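The Crate Comes Full Now

I worked the returns bench at Premarach for a little under four years, long enough to be trusted with the key to the label cupboard. The plant makes cordials and tonics, sold in brown glass bottles that customers send back in crates to be washed and filled again. Somebody has to lift the bottles out, look at them, and put them back in some kind of order. For most of my time there, the somebody was me and three other people, on a bench next to a radiator that had two settings, off and Sahara.

In September the company announced that the bench would be automated. The word was said in the canteen by a man from Clultura, the outfit hired to do the work, who had slides. The slides had arrows. One arrow went from a little drawing of a person to a little drawing of a person with a tablet, and I think this was meant to be us, going up in the world.

I should say that I am not against the arm. I have had tendonitis in both elbows, and a job that consists of lifting glass out of a box is a job I'm happy to see go to something without elbows, or at least without the kind that hurt. On a good shift the four of us cleared 4,000 bottles. You don't go home from that and play the piano.

What interests me is how much of the bench was never written down, and how the company found this out.

Before the arm was bolted to anything, Clultura built the whole station on a computer and ran it there. They set it up on a screen by the time clock so we could watch it on our breaks, presumably on the theory that people fear what they haven't seen. We ate our sandwiches and watched a tidy white arm consider a crate.
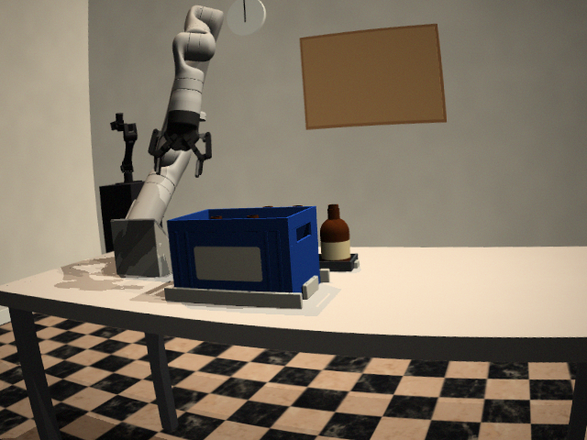 The returns station in simulation, one bottle on its tray and the rest in the crate.

The first thing everybody noticed was the corkboard. They had given us one, and it was bare. Ours has the shift rota, two takeout menus, a card for a man who fixes boilers and a notice on ladder safety that predates the ladder. Takeda, who had the spot beside mine, looked at that clean brown rectangle for a long time and asked if the simulated workers had been told about the holiday schedule.

Then there was the floor, a handsome checkerboard, like a hotel lobby in a movie about jewel thieves. Ours is concrete and slopes toward a drain. The slope matters. A crate set down on our old bench with one foot short would creep, slowly, toward the edge, and you learned to put your hip against it without thinking. Nobody's hip was in the model. It went into the second version as a line item, and I'm told it cost money.

That became our job for 3 months. We sat with an engineer called Mafalda Marinho and told her what we did with our hands. She was good at it, mostly by being willing to look stupid. She would pick up a bottle and ask why I'd put that one to the left, and I would say it was chipped, and she would ask how I knew, and I would have to say I had no idea. I heard it, I think. A chipped neck makes a flatter sound against the next bottle. I had been doing that for years and learned it the same afternoon she did.

She wrote all this down. By the end she had a list of 38 things, and the list was the best description of my work that anyone had ever made. It would have been nice to have it at any of my pay reviews.

I think about that list more than I think about the arm. For as long as people did the job, it was called unskilled. It said so on the posting. The moment a machine had to do it, it turned into 38 separate problems, several of them hard, each with a budget. I don't believe anyone at Premarach was being cynical. They just hadn't had a reason to look before, and the reason, when it came, was an invoice.

The arm is in now and mostly it works. It's slower than Takeda and steadier than me. It doesn't talk, and I'd underrated talking. The bench was where you heard that the loading dock was short a driver or that a batch of caps had come in wrong, and the news traveled up the line faster than any email. With one person minding the station, that news now arrives by email. It arrives the next day.

Two of the four of us stayed, on better money, and I want to be fair about that because the raise was real. One minds the arm and one goes wherever there's trouble. Takeda went to Trondska, across the river, where they still pack by hand and where he reports the radiator has three settings. I left in the spring with a decent reference and my elbows, which are improving.

If your workplace is next, my advice is small. Ask to see the list when they've made it. Ask for a copy with your name on it. They'll be surprised that you want one, and someone will have to check with someone else, but I got mine, and it's taped inside a kitchen cabinet next to the number for the boiler man.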